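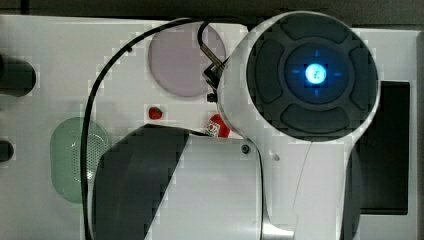 4. 広告アカウントの接続と配信予算の設定

この章では、Verkdale管理画面に広告アカウントを接続し、最初のキャンペーンの予算を設定する方法を説明します。第3章の「利用者の登録」が終わっていない場合は、先にそちらを済ませてください。

4.1 始める前に

次のものを手元に用意してください。
・管理者権限のあるVerkdaleのログインID
・媒体側の広告アカウント番号
・請求先の会社名と住所(請求書に印刷される表記のとおり)

注意:閲覧者権限のIDでも接続画面は開きますが、「保存」ボタンは灰色のままで押せません。

4.2 アカウントを接続する

1. 画面左のメニューから「設定」を開き、「媒体接続」を選びます。
2. 「新しい接続」を押します。媒体の一覧が表示されます。
3. 接続する媒体を選び、広告アカウント番号を入力します。ハイフンは入れないでください。
4. 媒体側の確認画面が別のウィンドウで開きます。内容を読んで「許可」を押します。
5. Verkdaleの画面に戻り、状態が「接続済み」になったことを確認します。

状態が「確認中」のまま30分を過ぎたときは、その接続を削除して、手順2からもう一度行ってください。ブラウザがポップアップを止めている場合も、同じ表示になります。

代理店Burnbergを通して契約しているお客様は、手順4の許可を代理店の担当者が行います。お客様の側では手順3まで進めて、画面を閉じてかまいません。
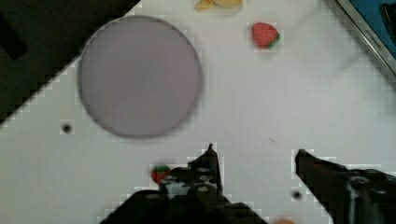 予算と上限

4.3 一日の予算を入力する

1. 「キャンペーン」を開き、対象のキャンペーン名を押します。
2. 「予算」タブで通貨を選びます。通貨は保存した後に変更できません。
3. 「一日の予算」に金額を入力します。最小の金額は300円です。
4. 「月の上限」を使う場合は、チェックを入れて金額を入力します。空欄のときは上限なしとして扱われます。
5. 「保存」を押します。

重要:一日の予算を変更すると、その日にすでに使われた金額は新しい予算の中に含めて計算されます。午後に予算を下げた場合、配信がすぐに止まることがあります。

4.4 承認者を設定する

社内で承認が必要な場合は、「承認」タブで承認者を登録します。承認者は2名まで登録できます。2名を登録したときは、両方の承認がそろうまで配信は始まりません。

承認の依頼はメールで送られます。メールの件名はUrgateから始まります。これは通知を送る機能の名前で、別の会社からのメールではありません。迷惑メールのフォルダに入らないように、受信の設定をお願いします。

4.5 レポートの出力先

接続が終わると、翌日の午前6時から数値の取り込みが始まります。接続する前の期間の数値は、自動では取り込まれません。必要な場合は「過去データの取得」から期間を指定してください。

分析ツールSproģisに出力する場合は、キャンペーン名を半角文字で付けることをおすすめします。全角の記号が入った名前は、出力先で下線に置き換えられます。

補足:停止中のキャンペーンもレポートに表示されます。表示しない場合は、レポート画面の右上にある「絞り込み」で「配信中のみ」を選んでください。

接続を解除する手順は、第9章「契約の変更と終了」にあります。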